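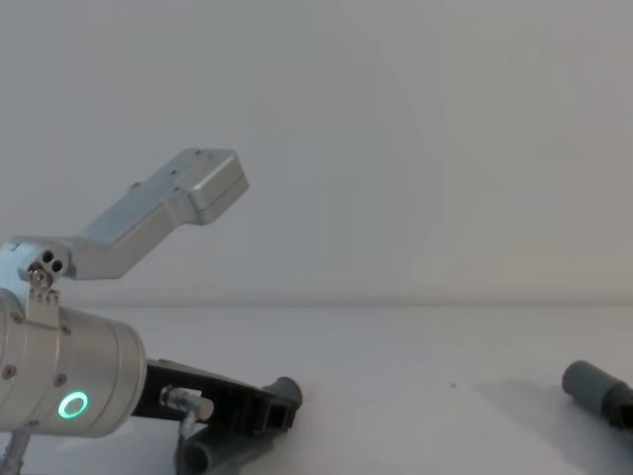
Bovum helpdesk replied that a Poslow top going tacky is nearly always cleaner left behind on the surface, and would I please stop using the spray and try plain warm water first.

Right, so I've stopped using the spray! Log so far, as asked, and sorry it's long.

The top is the matte white one, bought from Brouwer in April, standing up against the off-white wall in the back room. It was lovely to start with. Then this month I noticed paper sticking to it if I leaned on it while writing, and my sleeves drag a bit too. It looks perfectly all right, you have to put your hand on it (flat, not fingertips) to tell.

19 Aug 2000, morning. Wiped the whole thing with warm water and a soft cloth, dried it with a tea towel. Still tacky. Possibly worse, but it's muggy in here today.

Left it 30 minutes with the window open and tried again. Same.

Then I went over one corner with a drop of washing-up liquid in the water, rinsed, rinsed again with a clean cloth, dried it. That corner is better! Not completely, there's still a bit of drag, but a sheet of paper slides across it now and it won't on the rest.

I'd been using Gineo spray on it most days, the lemon one, and the bottle says to wipe off after 10 seconds, which I'm afraid I never did. I'd squirt it on, go and put the kettle on and come back to it. So I suppose you may be right about the residue.

Two things I'd still like to know before I do the rest:

1. Is washing-up liquid safe on the matte finish? The care card only mentions water and I don't want shiny patches, they'd show up horribly on white.

2. Can I do the edge along the wall without pulling the table out? It's heavy and I scuffed the paint last time I shifted it.

Update, same evening: did the corner a second time and it's fine now, smooth as you like. I'll leave the rest alone until I hear from you. Please keep the ticket open, and don't send the replacement top yet.

Home | My tickets | Care guides | Returns | Contact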